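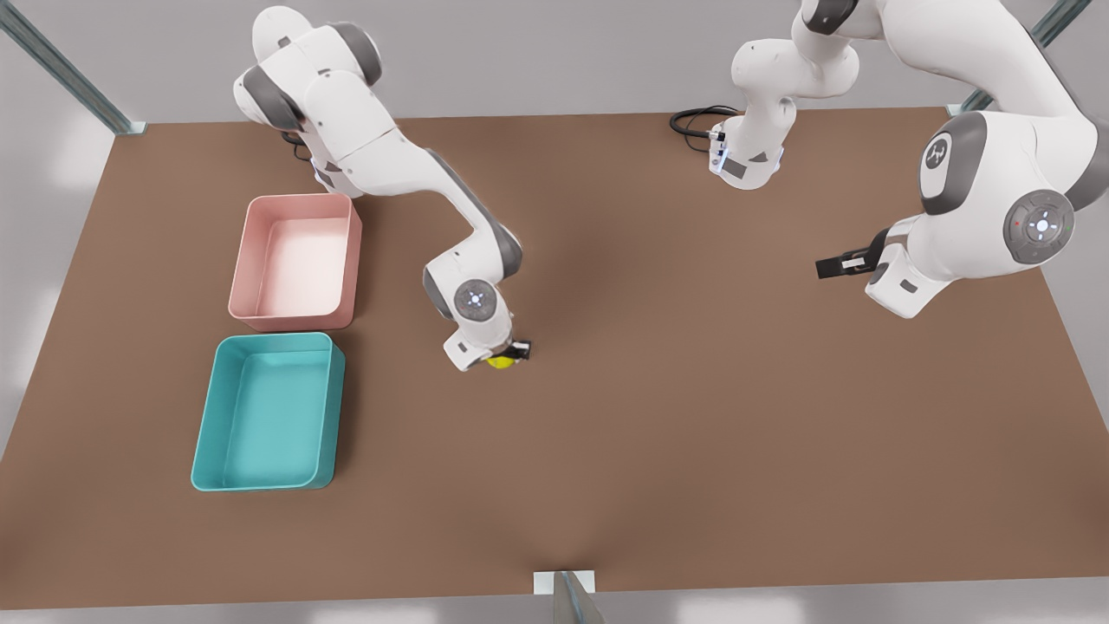

Two open bins on a brown tabletop.

Birndale button blanket

The Birndale button blanket is a kind of classroom textile art, made from dark felt with a bright border and a picture outlined in buttons. I've been teaching it to kids for 7 years now, so I've ended up writing most of this page (sorry if it sounds like me talking!).

Origins

The style takes its name from the Birndale Art Room, where we first ran it as a February project. It borrows its general layout from the ceremonial button blankets of the Northwest Coast nations. Those are regalia, with crests that belong to particular families, and I ask students to leave crests alone and draw something from their own neighbourhood. We've had herons, ferries and one very good raccoon.

Materials

A full class blanket takes 200 buttons for the outline and another 100 for the border. I like plain white ones, in whatever sizes turn up. The felt is navy or black, the border is usually red, and I glue first and sew later with the younger grades. Brukex thread is my favourite colour match, though it does tangle.

Variations

The Uibo version uses paper instead of felt, and you can finish it in an afternoon. The Sarkmont version is much bigger, with 500 buttons and a centre panel that several kids work on at once. I've only tried it the one time and my fingers were sore for days.

Display

Hang the blanket from a dowel through a sleeve at the top. Pins will sag with all that weight. Ours goes up in the hallway near the library, just low enough for the kindergarten kids to touch.

Page last edited Jan 20, 2025

See also: Felt appliqué, Quilting, Paper collage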